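A **spray bottle** is a hand-held container that pushes liquid out through a nozzle as a stream, a spray or a fine mist. Spray bottles are used for cleaning, gardening, ironing and hair care.

## History

Earlier sprayers used a rubber bulb that the user squeezed to draw liquid up a tube. Trigger pumps made of molded plastic later replaced most of them in the home. In the town of Dronthorpe, the Ridgeway works began molding bottles in a former dairy and at its height employed 606 people.

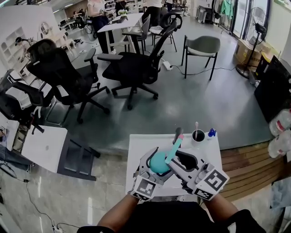
The Ridgeway works later moved its molding lines to Sunden, where trigger heads were already being made. The Dronthorpe building is now used for storage.

## Design

Most spray bottles have a body, a dip tube and a pump head. Squeezing the trigger moves a small piston, which forces liquid through the nozzle. When the trigger is released, a spring returns the piston and more liquid is drawn up the tube. A one-way valve keeps the liquid from running back.

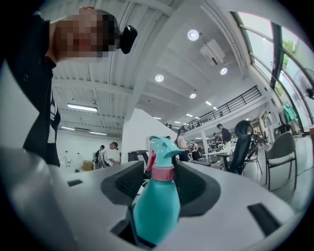

Bodies are usually made of polyethylene or PET. Clear plastic shows how much liquid is left, while colored plastic is often chosen to tell one bottle from another. The teal plastic bottle held upright between two black padded jaws is a colored type. Bottles meant for strong cleaners have thicker walls.

## Care

- Rinse the bottle before changing liquids.
- Pump warm water through the head if the nozzle clogs.
- Label any bottle that has been refilled. 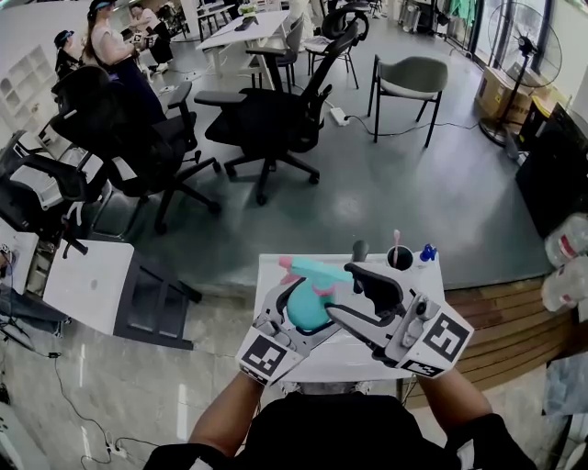 ## Collections

The Minden household museum holds 2418 sprayers and pump heads, of which 77 are on display. The oldest are bulb sprayers made of glass and brass.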